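Community Help > Workrooms > Cables and power

Power cable across a wooden worktop

Lawal Briggs
The Tomerel office requests guidance on the white power cable that crosses our varnished worktop. May it stay in daily use?
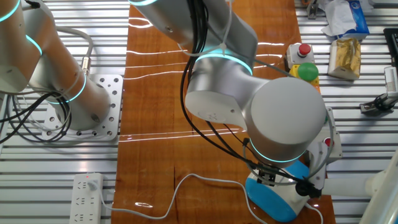
Power strip on the left bench; cable over the wood.

Savchuk Facilities Desk
It may stay for now. Please keep it clear of the push buttons along the right side, which must be reachable at all times. 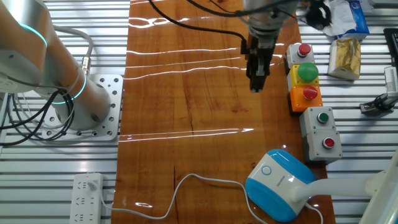

Drodum Workroom Office
We would use a cable cover, 4 feet or longer. The thin white cable near the BOSDA appliance should also be kept flat. Ours is taped.
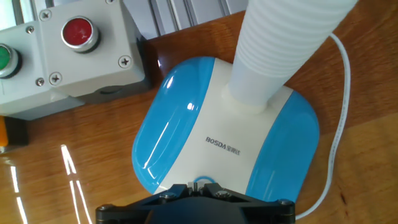

Blue and white BOSDA appliance and thin white cable.

Contact | © 2019 Oseck Community Help | Back to top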